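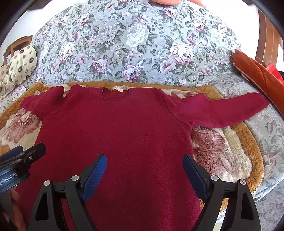

What is happening to the price of feeder cattle at the Dirklow yards this spring?

Prices have climbed since the start of April, and most of the people who buy and sell there think they will hold through the end of the grazing season, though the heavier animals have been slower to catch up than the lighter ones.

The weekly sale at Dirklow is not a large one by anybody's measure, but folks in the valley have always watched it closely, and this month they have had a good deal to talk about. The best pens of lightweight steers brought $415 per hundredweight at the latest sale, up $3 from the one before, and there was steady bidding from the first pen right through to the middle of the afternoon, when things usually start to thin out and the coffee runs low.

Beverley Tipoki, who has written the market letter for Treltance for a good many years and still likes to stand at the rail when she can, told readers in her latest note that she would be in no great hurry to sell light calves just now. Grass has come on early, hay is easier to find than it was over the winter, and a rancher with room to keep animals a few weeks longer may well be paid for the trouble. "I would let them eat," she wrote, "and I would have another look once the pastures begin to turn."

She is more careful about the heavier end of the market. Feedlots have been paying up for replacements for months, and with corn a little firmer lately the sums are getting tighter. Her suggestion for anyone with heavy steers ready to go is to sell half now and hold the other half, which she admits is the sort of advice that never made anybody rich but has let a fair number of her readers sleep at night.

Over at Figueroa, the brokerage that handles a good share of the hedging for producers in the district, the desk takes a somewhat cooler view. In its morning comment the firm said the futures had run ahead of the cash market and were due for a rest. It advised clients who have not yet protected their fall calves to do so while the board is still offering a good price, and to leave any new buying until the market has given back some of its recent gains. The comment also reminded clients, as it does most mornings, that margin calls are easier to meet when they have been planned for.

The number of animals on offer has not been large. The yards handled 172 head of feeder steers at the latest sale, along with a mixed run of heifers and a few cows, and several regular buyers went home with less than they came for. Part of that is the time of year, and part of it is that plenty of families are holding back heifers to build up their herds again after the dry years, something that will help supplies in the long run but does nothing for a buyer with an empty trailer today.

Heifers suitable for breeding were in demand too, with over 50 changing hands, many of them to smaller outfits from the north side of the valley. Cull cows were steady, and bulls were a touch lower on light interest.

Grirum, which runs the yards, says the sale will go on starting at 10 a.m. through the spring. Sellers are asked to have their animals in by 8 a.m. so that they can be sorted and weighed, and anyone bringing in a larger group is encouraged to telephone the office the evening before. The café will open early, with breakfast served until the first pen comes into the ring.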